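Offline in der Hütte - Projektbericht
Mounir Ragab

Für das Projekt Taken haben wir im Januar zwei Wochen ohne festen Internetanschluss am Waldrand gewohnt. Jeder führte ein Tagebuch, zusammen kamen 108 Einträge.
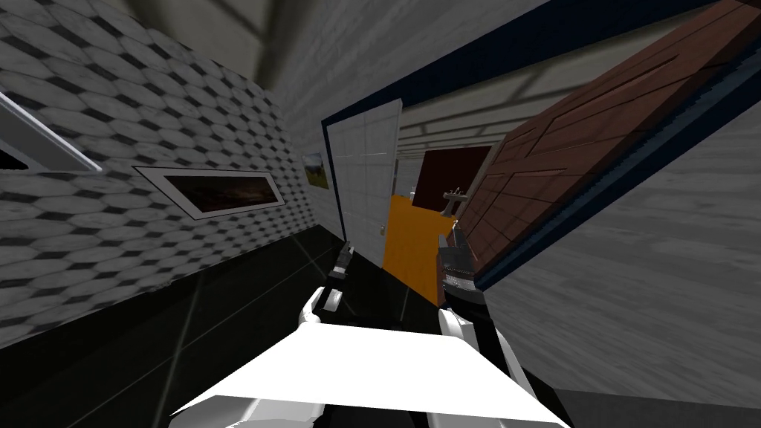
Mails gingen nur abends, 20 Minuten pro Person. Ich habe in der Zeit mehr gelesen und früher geschlafen. Gefehlt hat mir vor allem der Wetterbericht.
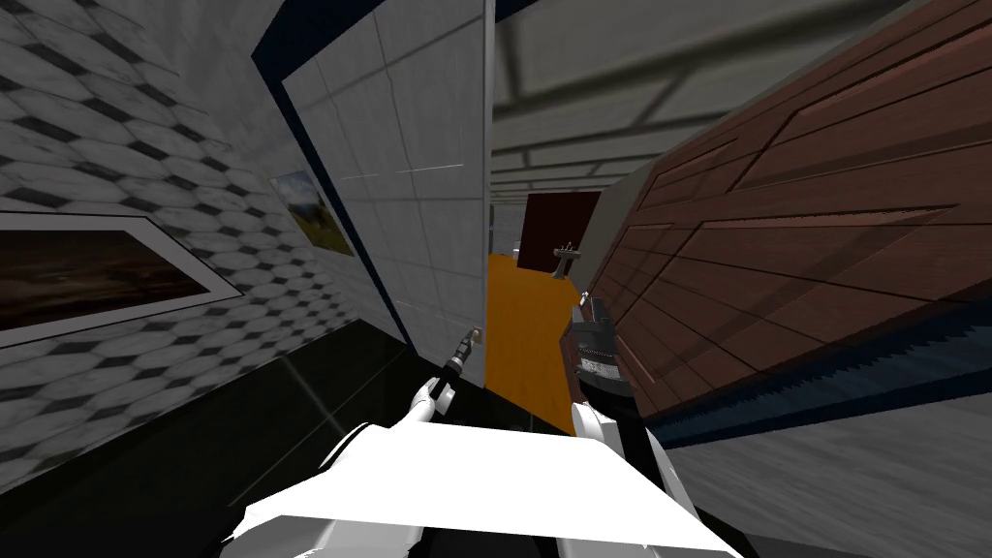 Auswertung
Die Einträge wurden mit der Zeit länger - meistens ging es um Vögel und ums Essen.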